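Aller au contenu
Rechercher dans le journal…
Temps de lecture : 3 min

Vendredi 13 octobre 2023

Repris l'étagère à quatre cases ce matin. Pin brut, noueux, aucune finition. Sujet du jour : savoir si on la garde nue ou si on passe une couche d'huile avant la pose, et surtout régler la question du support.

Rappel pour moi-même : masse admissible que je me suis fixée, 30 kg répartis. La fiche de Flilterwood ne donne rien par case. J'ai donc noté ma propre valeur au crayon dans le cahier et je m'y tiens jusqu'à preuve du contraire. La référence se termine par 389, à reporter sur l'étiquette du carton.

Contrôle du fond. Il y a plusieurs nœuds, dont un gros dans la deuxième case en partant de la gauche. Passé l'ongle dessus, pas de jeu. Un nœud serré dans un panneau de fond ne m'inquiète pas, dans un séparateur ce serait autre chose. Équerrage vérifié aux deux diagonales, écart d'un millimètre, je laisse.

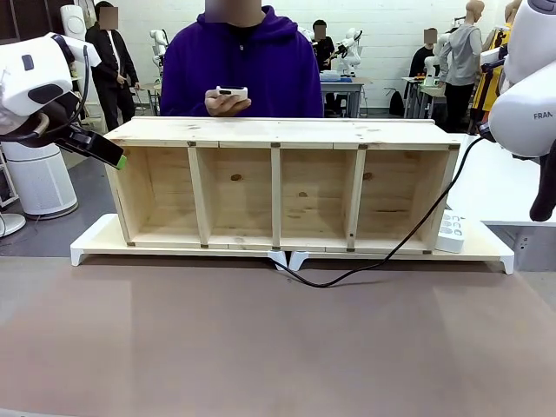 L'étagère sur son support blanc, cases vides, multiprise à droite.

Le support dépasse l'étagère du côté droit. C'est commode pour la multiprise, moins pour l'encombrement final : si je garde cette configuration contre le mur du couloir, je perds la place du porte-manteau. Attila Dudás propose de raccourcir le plateau. Je préfère ne rien couper avant d'avoir la cote exacte de la plinthe.

Les petites ferrures sombres aux assemblages, en façade, se voient davantage que je ne le pensais sur un bois aussi clair. Deux options :
– les laisser telles quelles ;
– les remplacer par des modèles laiton, vus chez Tivilent, mais l'entraxe diffère et il faudrait reboucher.
Décision reportée. Reboucher du pin clair sans que cela se remarque demande une pâte que je n'ai pas.

Finition. Essai d'huile Urdale sur une chute, grain 120 puis 180. La teinte tire vers le jaune, ce que le pin fera de toute façon en vieillissant. Temps de séchage annoncé long. Attila vote pour le bois nu. Son argument est l'entretien : une case qui reçoit des chaussures se ponce localement, une case huilée se reprend entière. Il compte y mettre ses vieilles Puma, donc il a un intérêt dans l'affaire.

Je penche pour un compromis : dessus huilé, intérieur des cases brut. À confirmer après une semaine de séchage de la chute.

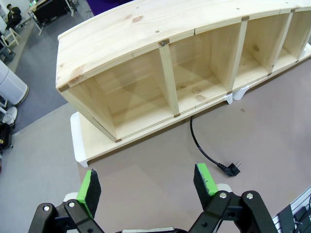
Étagère couchée sur le dos, cales blanches dessous, câble et fiche sur la table.

Position couchée retenue pour le ponçage des chants avant. Les cales dégagent le panneau du plateau de table, le dos ne frotte pas et on peut glisser la main dessous. Ordre prévu : chants des séparateurs d'abord, traverses ensuite, toujours dans le fil. Les angles intérieurs à la cale fine – la ponceuse n'y entre pas.

Le câble noir est à déplacer avant toute opération de ponçage. Noté en rouge dans le cahier. Prévoir un passage par l'arrière, avec un trou de 40 mm si on alimente quelque chose dans la dernière case. Scie cloche à vérifier, la denture m'avait paru fatiguée au dernier usage.

À acheter : abrasif 180, chiffons non pelucheux, deux chevilles pour le mur du couloir. Mesurer la plinthe dès que le couloir est dégagé.

Articles récents
Chute de pin, premier essai d'huile
Plinthe du couloir : relevé des cotes
Ranger les abrasifs par grain
Scie cloche, affûter ou remplacer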